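The Blanket Goes Last

By Lucimara Cordeiro
Home, June issue

Tuesday, 7 a.m. and Troels Lund is already stripping pillows. He rents out rooms above the old Caldeira bakery, 31 beds in all, and he folds everything himself. Fast. No ironing.

"Fleece is the worst," he says. "It slides, it bunches, it grows." He used to roll his. Now it's thirds, then half, then onto the shelf before it can change it's mind.

Clothes are easier. Knits flat, sleeves in, heaviest at the bottom – though he breaks that rule whenever he's in a rush. A pile on the bed counts as tidy in his book. A pile on the chair does not.

Plaid sheet, gray fleece, a sweater on a stack:
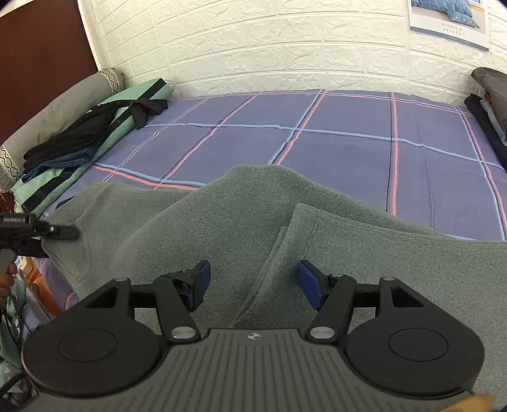
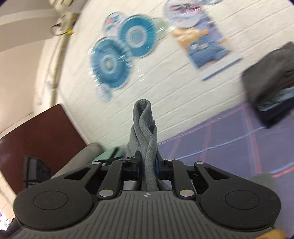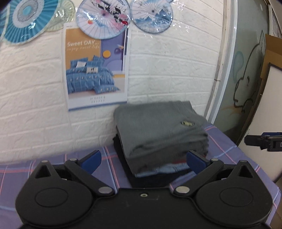
Storage is the other half of it. Troels bought shelves from Brodau, sent them back, then built his own out of scrap. Deep enough for a blanket folded once more than you'd like. Labels on the front edge, in pencil.

Bülent Ağca, who has the room by the stairs, folds nothing. Hangs it all, T-shirts too. They argue about this over coffee most mornings and niether one has budged. By nine the beds are made and Troels is hunting for a missing pillowcase – the green one, again.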